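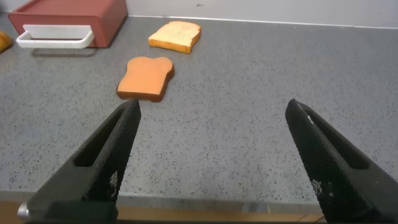 March 2019

Spent most of today on the grasp planner. The Lasell branch still gives a bad approach angle for anything flat, and bread is as flat as it gets. It scores the pale slice lower than the toasted one every time. I think the segmentation loses the crust against the speckled counter, so the mask comes out too small and the grasp center drifts toward the wall.

Ran 1000 samples per plan in place of 2417. Planning is much faster and I can't see a difference in the grasps it picks. Left it there.

The wrist camera calibration from Tallent was off by almost 4 mm. Redid it and pushed the new file. Also found that Nyanda drops the first depth message after a restart, so the planner waits on a cloud that never comes. Added a timeout and opened ticket 803.

Have not touched the force limits. The fingers close too hard for bread and I want a slower ramp before the next set of runs. Tomorrow the masks first, then the ramp.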